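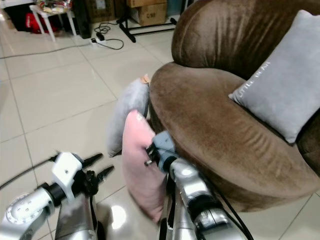

Why would anybody read a seven hundred page book twice in one winter, a commenter named Dimow asked under my last post, when there are so many good ones you haven't read once? Fair question! I started typing a reply in the comment box and it got so long that I'm giving it a post of its own.

February 28, 2019

So, rereading. I used to be completely against it. I kept a list of everything I finished, and a book went on the list once and then back to the library, and I was very proud of how long that list got. My best year was 142 books. I looked at that list again in November and I couldn't tell you how half of them ended. A few of them I couldn't have told you how they started (there was one with a lighthouse, I think, or maybe the lighthouse was just on the cover).

What changed my mind was a used copy of The Draltance Road. I'd read it in college in a big hurry, the week a paper was due, and all I remembered was a ferry and a lot of arguing. Then I found it in the dollar bin at Clatham Books, with somebody's pencil notes all over the first chapter and not one mark after that, and I took it home mostly out of pity. Oh my goodness. It's funny! I had no idea it was funny. There's a dinner on page 198 where two brothers talk about soup for what feels like an hour, and I laughed so hard I had to put the book down and walk around the house. At twenty I must have read that page and thought, okay, soup, moving on.

The minute I finished it I went back to the beginning, which I had never done with anything. And the second time through you notice how early everything gets planted. The aunt mentions the ferry in the very first conversation. The missing coat is right there by the door! You aren't racing to find out who did what anymore, so you can slow down and enjoy the sentences and the weather and the minor characters who only show up to deliver a letter.
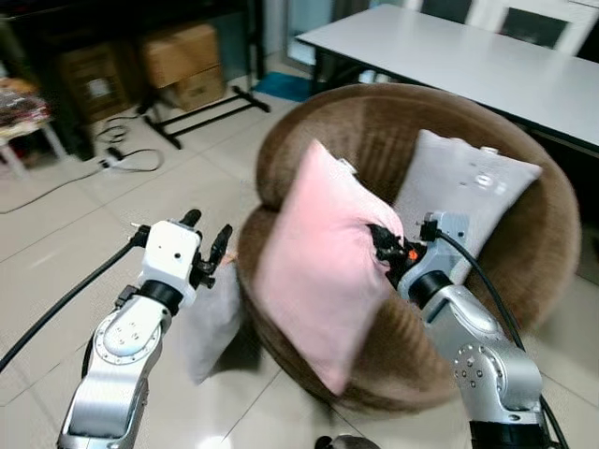 It also works with short books, and maybe works better. A hundred pages on a Saturday, then the same hundred pages on Sunday, and by Sunday night you know the thing the way you know a song. I tried it with a little mystery and was sure it would fall flat once I knew the answer. Nope, I loved it more, and I got to watch the author cheat (very politely, in chapter 7).

I should say I've had a couple of flops too. There was a fantasy series I adored at thirteen that I won't name here, and I made it through two chapters before I put it back on the shelf with my warm memories mostly unharmed. Some books are better left where you met them. I still don't know how to guess ahead of time which ones those will be, so if you have a method, please tell me.

I still read new things, by the way! My rule this year is one old book for every new one, and so far I've kept to it. Next up is Vaněk Street, which I last read on a bus in the rain and remember as very sad. I'm starting it tonight after the dishes, and I'll report back on whether it was the book or the bus.

Share 7 | 2 comments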